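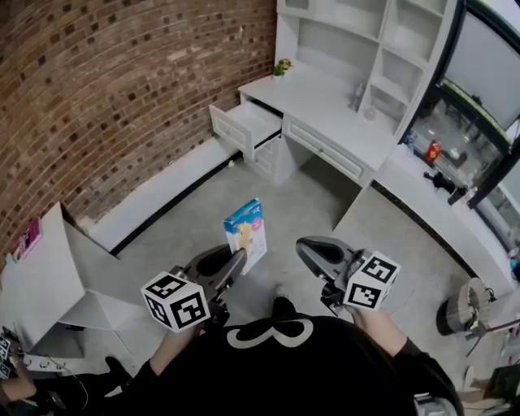
Javau Hall study room to reopen in December

11/11/07
By Ylva Halvorsen

The ground floor study room at Javau Hall will reopen to residents in December, following the completion of furnishing works by Kozłowski Interiors.

The room, with its curved red brick wall and concrete floor, has been fitted out in white. A panelled desk is built into the shelving, with drawers and a lower cabinet, and a long counter runs beneath the large window. The brickwork was retained at the request of the Diltard Neighbourhood Association, which holds the lease on the building.

Members who have left belongings in the room are asked to collect them from the front office within 10 days. Glass jars and bottles may be kept on the shelves if they are labelled with the member's name.

Henryk Sikora, facilities manager, said the new storage would be allocated by ballot.

"We received 861 responses to the member survey, and storage was the most frequent request," Mr. Sikora said. "Each cubby will be assigned for a term of 3 months."

Food will not be permitted at the desk. The counter may be used for light refreshments outside quiet hours. Enquiries should be directed to the front office.

Comments

marg_t: Glad they kept the brick. Will the counter have stools or do we bring our own?

Pelham: Three months is too short for a cubby. I'd barely get my binders in order.

R. Osei: Is the plant staying? It does well in that corner.

marg_t: I hope so. Happy to water it.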